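Emgate Breakfast Club: Progress Report for the Prudness Fund
24/04/2019
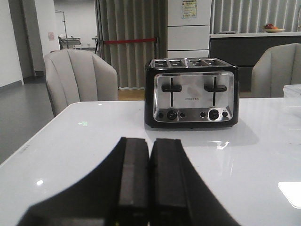

When we wrote to you in August we had a church hall, a borrowed key and a list of families who had said they might come. We now have a breakfast club that opens every school morning, and I am so pleased to be able to write this report that I have already gone over the length your guidance asks for. Sorry! The headings follow the ones on your form, more or less.

Where we are now

The club opens at 7:15 and the children walk over to Emgate Elementary with two adults at 8:20. Since opening we have served 2346 breakfasts. On the application I had put down a much lower number for this stage, mainly out of nerves, and I am very happy to have been wrong.

Most of the children come three or four mornings a week. A few come every single day, and a handful come only when a parent has an early shift. We decided at the start that there would be no sign-up the day before and no charge, and we have stuck to that. It makes the shopping harder, but families have told us again and again that it is the reason they use us. One father drives a delivery route and gets his hours by text message at ten at night. He could never have used a club that needed notice.

We have also seen more older brothers and sisters than we planned for. They drop off a younger child, hang around by the door, and then sit down and eat. We didn't plan for middle schoolers, and our first few weeks of ordering were thrown off by how much a thirteen-year-old can put away. We now order for them as a matter of course, and several of them help hand out the bowls.

Food

The menu is simple: toast, cereal, fruit, yogurt, milk, and oatmeal when it's cold out. Eggs on the last school day of the month, which the children look forward to far more than I would have guessed. We use whole wheat bread and for the first couple of weeks a good deal of it came back with one bite out of it. Cutting the slices into strips fixed most of that. I can't explain it, but we waste very little bread now.

Our fruit comes from Mikuš, the grocer on the corner, who sells to us at cost and puts in whatever else is ripe and needs to be eaten. This has led to some wonderful mornings. We had persimmons in the fall, and a lot of children (and me) tried one for the first time. Pears are the runaway favorite. Bananas are steady. Grapefruit we will not be trying again.

Allergies are written on a card kept by the serving hatch and checked against the school's list each month. We keep a separate shelf and separate spreads for the children who need them. We have had no reactions and one near miss, in which a granola with almonds in it was opened by mistake and taken off the table before anyone had been served. After that we stopped buying anything with nuts at all, and the opened bag went home with an adult.

People

Baldur Kvaran runs the kitchen and has hardly missed a morning. He cooked on fishing boats for years and is used to feeding people who are half asleep. Your grant pays for his hours, and I want to say as plainly as I can that this was the best money in the whole budget. Before we had a paid cook, in the two trial weeks, we never knew until seven o'clock who was going to be there.

We have a pool of parents and neighbors on a rota, two each morning besides Baldur and me. All of them have been through the background check and all but one have finished the food handling course. The last one is booked in for the next session.

The school has been a great partner. Teachers in the lower grades say the first lesson is calmer and that fewer children ask to see the nurse mid-morning. I'd love to give you proper figures on this, and the attendance office has agreed to share late arrivals for the year with the names taken off. That will be in the final report. I don't want to claim too much before I have seen it.

What has been hard

The heat in the hall. The boiler takes a long time to get going and through January the children ate in their coats. We bought a timer and the church has let us set it for 5:30, which helps a lot, although we now pay a bit more toward their bill. You will see that in the utilities line.

Storage is the other one. We share a cupboard with the seniors' lunch, and twice we came in to find our cereal had been used. It was all perfectly friendly, and we now have a lock and they have our extra oatmeal.

We also lost a week in February to a burst pipe on Virnasitz Street, when the water was shut off to the whole block. We made up bagged breakfasts at home and handed them out at the school gate. They went down fine, but it was clear the children missed sitting together. I had thought of the club as being mostly about food when we started. I would put the company much higher now.

Money

We are a little under budget on food, thanks to Mikuš, and over on utilities for the reason above. Staff costs are exactly as planned. We spent less than expected on bowls and cups because the church let us use theirs, and I would like your permission to move the $400 left in that line over to food for the last stretch of the school year. Devendra Sisodia keeps our books and has sent the full spreadsheet and receipts separately. Any question about a number should go to him, please — he will have the answer before I have found my glasses.

We also had a gift of around $150 from a bake sale the fourth graders ran entirely by themselves. They asked that it be spent on "better jam," and it has been. There are now two kinds of strawberry and a heated debate about which is the good one.

What the families say

We put out a short paper questionnaire in March and got 13 back. It isn't a large number, but people wrote far more than the boxes had room for. One mother said her son now gets himself dressed without being asked because he wants to be there when the door opens. Another said it was the first time since moving here that she had gotten to know other parents. Two asked for an earlier start. Somebody asked for coffee, and we have put a pot on by the coats. It has turned drop-off into a bit of a gathering, and one or two parents who came in for a cup have since joined the rota.

There was one complaint, about noise at the hall door, from a neighbor. I went over to talk to her, and we now bring the line inside as soon as the first children arrive.

Next steps

Between now and the end of the school year we plan to keep the same hours, finish the food handling training, and try a reading table in the back corner for children who eat quickly and then have twenty minutes to fill. The branch library has offered us a box of books that we can swap every month. If the reading table goes well, I would like to write it into the plan for next year.

We are also talking with the school about the summer. Several families have asked what happens when the building closes, and we don't have an answer for them yet. A shorter club, three mornings a week, looks possible in the same hall. I will send you a one-page outline once Baldur and I have worked out the costs, and you can tell us whether it is something Prudness would want to hear more about.

You are welcome to visit any morning without calling ahead. Come before 7:45 if you want eggs.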